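Como orçamentar uma célula robótica sem chorar em agosto

Comece pela garra. Toda a gente começa pelo braço, que fica bem nas apresentações, e depois descobre que sobraram 200 euros para a parte que pega nas peças. Na Tuhumury fizemos exatamente isso, e o Sutrisno Rahman ainda guarda a folha de cálculo.

Passo 1. Escreva o que a garra tem de agarrar: largura mínima, largura máxima, peso. Se a resposta for "um pouco de tudo", volte a perguntar a quem vai usar a célula.

Passo 2. Simule antes de encomendar. Uma garra de dois dedos num cenário virtual custa algumas tardes; a mesma garra em cima da bancada, com o curso errado, custou-nos 945 euros mais portes. Não perca tempo a embelezar as paredes. Veja o curso dos dedos, o volume do corpo e o que a câmara deixa de ver quando o pulso roda.
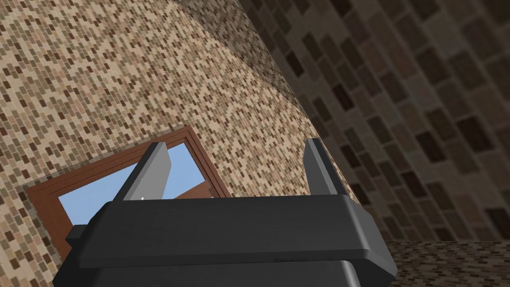
Passo 3. Peça dois orçamentos com as mesmas linhas. O da Ikari trazia cabos e flange; o da Melar parecia mais barato até à página 8, onde moravam os "acessórios recomendados" - sem os quais nada ligava a nada.

Passo 4. Reserve 2000 euros para integração e não deixe ninguém lhes tocar. A Izzati Yusof pôs essa verba numa linha chamada "diversos" e ela foi parar a cadeiras. Boas cadeiras, por sinal.

Passo 5. Pergunte pelos dedos de substituição: preço, prazo e se dá para maquinar os seus. Peça a resposta por escrito.

Só então escolha o braço. Confirme a carga útil já com a garra montada e descontada, porque o número do catálogo costuma ser o do braço de mãos a abanar.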